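July 18, 2024
Imre Antal

Glove kit from Famley – notes from the trial, first part

The kit came on loan through Pandus, who sell it for Famley in our region. We can keep it until October and then we must say if we buy it or send it back. Zihan Song asked me to write down everything, also the small things, so I write also the small things.

What is in the offer:
One pair of black gloves with the sensor boards clipped on, a cube with printed markers for the top of each glove, the control unit with its small screen, and cables. The software is one year of license, then it must be paid again. The gripper tool with the camera is a separate line on the quote. Pandus included it in the loan because I asked, and I think we should not decide about the gloves without it. The price on the quote is 1,549 for the gloves and the first license. The gripper is not in this sum. I wrote to Pandus to ask if the marker cubes can be ordered alone, because these are the parts we will lose or scratch. No answer until now.

Why we look at it:
Our Baxter program (this is only our internal name, from the old shared folder) needs demonstrations of cloth handling made by human hands. Last year we used the Zenlow rig. It had good finger data but the wrist position was drifting, and after some minutes the hand in the software was floating over the table. Famley says the cubes solve this, since the fixed camera sees the markers and corrects the position. I wanted to see this with my own eyes before I believe it.

Putting on the gloves:
It took me 11 minutes the first time, with the manual open. The second time was faster, I did not measure. The clips on the back of the hand are stiff and I advise to close them before the cube goes on. The manual has the opposite order. For Zihan the gloves are a bit wide at the fingers, for me they are good. Pandus says there is one smaller size, but I did not find it on the quote.

Cables:
This is my main complaint. The left cable is long enough only if the control unit stays on the left side of the table. I tried it on the right and the cable came over the cloth when I folded. So the unit stays left, and this should be written in our instruction sheet. A person who is left-handed will maybe want it different, we have to ask.

Calibration:
Hands flat on the table, wait for the tone, turn the palms up, wait for the tone, done. If the cubes are turned too much away from the camera the tone does not come and there is no message why. I lost a lot of time with this in the beginning. Now I know, but a new person will not know.

Cloth task:
We chose a striped piece because plain cloth gave trouble with the Zenlow rig. The task is simple: take the corners, lift, lay down, fold. I made 41 takes and in 2 of them the software lost one cube. Both times it was when my arms crossed. For the others the track looks continuous in the viewer. I do not say yet that it is accurate, only that it is continuous – the comparison with measured positions comes in the second part.

The feeling in the fingertips is acceptable. I can pinch one layer of thin cloth. I can not easily separate two layers which stick together, and with bare hands I can do it.

Gripper camera:
The image is very wide and small lights in it can be bright. Shiny objects are a problem for any camera, so I do not count this against the product, but I want to test the exposure setting. Zihan found that it resets after each restart of the unit. This is annoying and should be reported to Pandus together with the missing message in calibration.

The cloth at the table, lifted by the corners and then lying flat, and last a view from the gripper camera with a mirror-like surface before it: 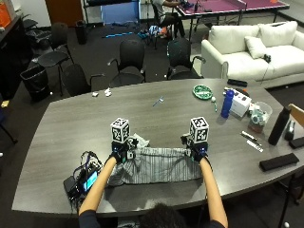
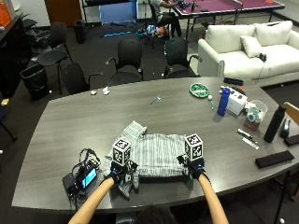
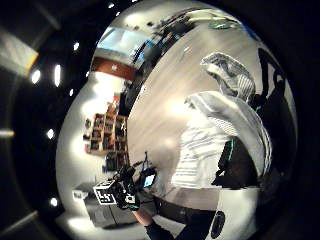
Open points for the second part

– Ask Pandus again about the cubes as spare parts and about the small size.
– Compare the wrist track with measured positions. Zihan has the ruler plate.
– Repeat the takes with crossed arms, slowly and fast, and note when the cube is lost.
– Try the exposure setting, write down the value before each restart.
– Ask what happens with old recordings when the license ends. Can we still open them? The quote does not say it.
– Longer left cable: is it possible, and does it cost extra?

My opinion for now: better than the Zenlow rig for the wrist, almost the same for the fingers. I would not sign before the license question has an answer in writing.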